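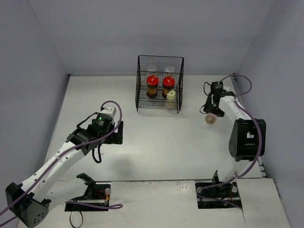
Istis Booking Tool: Appointment Scheduling for a Small Hair and Nail Salon
Project report, Service Systems Design
Ansel Pennington and Rosalind Szabo
Submitted 11/27/18

1. Background
Plidside is a hair and nail salon with 3 chairs and 2 nail stations. At the start of the term all appointments were kept in a paper book at the front desk. Clients booked by phone or in person. The owner reported two recurring problems: double bookings on color services, and gaps left by clients who did not show up.

Color services are hard to schedule on paper. A full color takes up a stylist at the start and at the end, with a processing period between. The paper book blocked the whole time, or the stylist wrote a second client into the middle by hand. Most of the double bookings we found came from the second practice.

2. Method
We copied 14 working days of entries from the October book into a spreadsheet. Each entry was coded by service, stylist, booked length and outcome (kept, moved, canceled, no-show). Entries we could not read were dropped. We also interviewed the owner and both nail technicians.

The tool, named Istis, is a web form on top of a single database table. Each service is stored as one or more blocks, and each block is marked as needing a person, a chair or both. A color service is stored as three blocks, the middle one needing only the chair. The booking check compares blocks instead of whole appointments.

3. Results
The data set held 54 color appointments. We entered them into Istis in the order they were made. The tool rejected every booking that had caused a conflict in the paper book. It also rejected some 3 bookings that had gone ahead without trouble. In those cases the stylist had moved the client to a free chair during processing, and our model does not allow a chair change within a service.

No-shows were spread across all weekdays and all services. We did not find a pattern strong enough to support a deposit rule. Reminder messages were planned but not built.

4. Comparison with existing products
We looked at two commercial packages, Sasaki and Tirkotari. Sasaki supports split services but requires a separate calendar for each chair. Tirkotari has a simpler calendar and treats every service as one block. Neither was tested with the Plidside data. Trial accounts limited the number of entries.

5. Limitations
The sample covers one salon and part of one month. Booked lengths were taken from the book and were not checked against a clock. Walk-in clients were not always written down, so chair use is understated.

6. Division of work
Pennington wrote the database and the booking check. Szabo coded the entries, ran the interviews and built the form. Both authors wrote the report. The service table and the interview questions are in Appendix A.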